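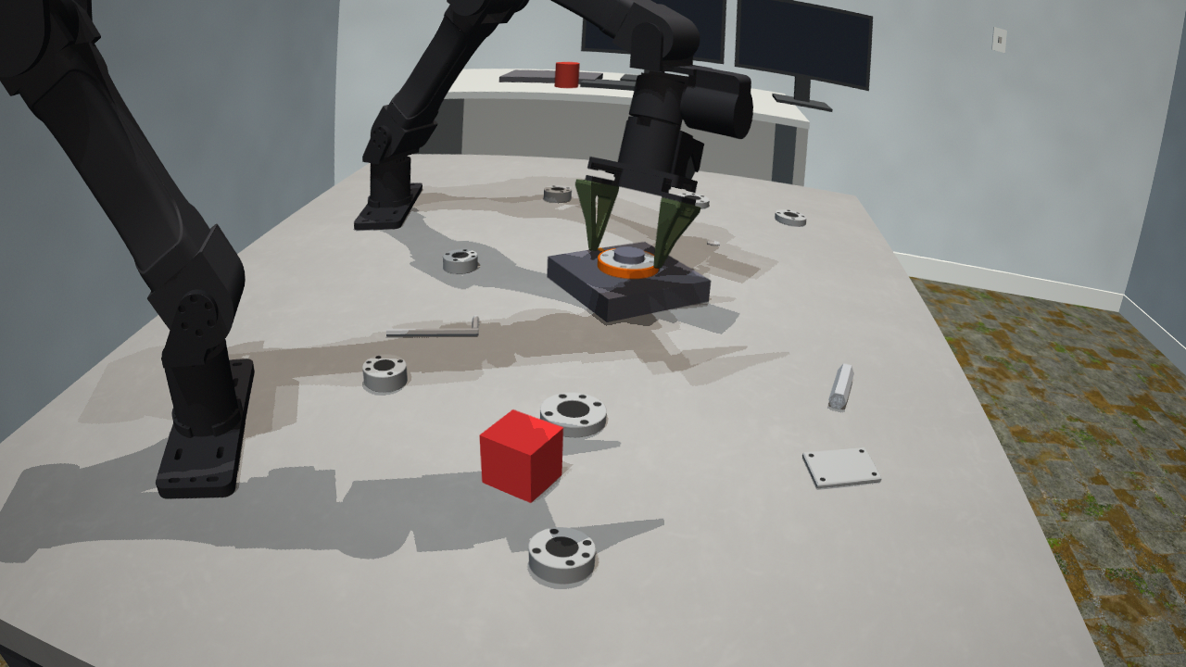
About Gudwood

Gudwood is a bookbinding school and repair shop on the second floor of the old Delon building. Cherry Mae Quiambao started it 19 years ago with one sewing frame and a secondhand board cutter. Rommel Mercado joined two years later and runs the repair side.

We teach evening and weekend courses in case binding, paper repair and box making. Classes are kept to 7 students. The beginner course takes 27 hours and ends with a full cloth binding that you keep. Tools are provided – bring an apron. 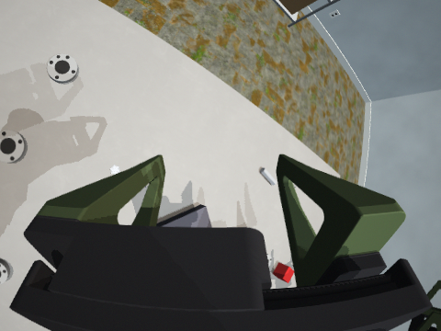
Do I need any experience to sign up?
None for the beginner course. For paper repair, we ask that you finish the beginner course first or show us a book you have sewn.

The shop repairs about 2,000 books a year, mostly cookbooks, family Bibles and library copies. We don't do appraisals. Estimates are free and can be picked up at the front desk after 10 a.m.

The spring schedule is posted in April.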